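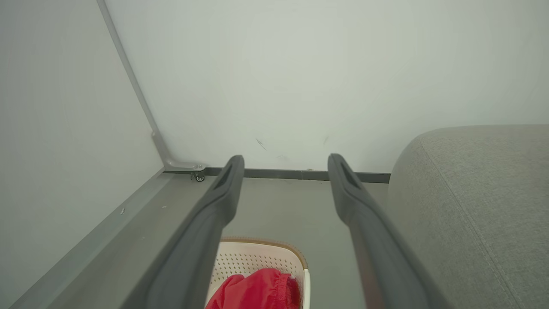 Ilvana Drossek

The clothing exchange in Flostbridge will move to a bigger hall in October, after the town council agreed to pay the rent for 3 years. The exchange is now held in the old post office on Manninen Street, where the line often goes out of the door and down to the bus stop.

People bring clothes they do not wear anymore and take other ones home for free. Last year 2,416 pieces found a new owner, mostly children's clothes and winter coats. The organizers expect some 3,000 in the first year in the new place.

The new hall is beside the Stosstead road and belonged before to Vollex, a company that sold curtains. It has a ramp at the entrance and two fitting rooms, which visitors have requested for a long time. The walls still need paint, and the council has set aside $2,000 for this work.

The rules stay the same. Clothes must be washed and without holes, and shoes are accepted only in pairs. Bed sheets and towels will be accepted too, but pillows not. Each visitor can take up to ten pieces at one time.

The post office will stay open for the exchange until the end of September. Clothes can be left there from four in the afternoon.

14 shares
6 comments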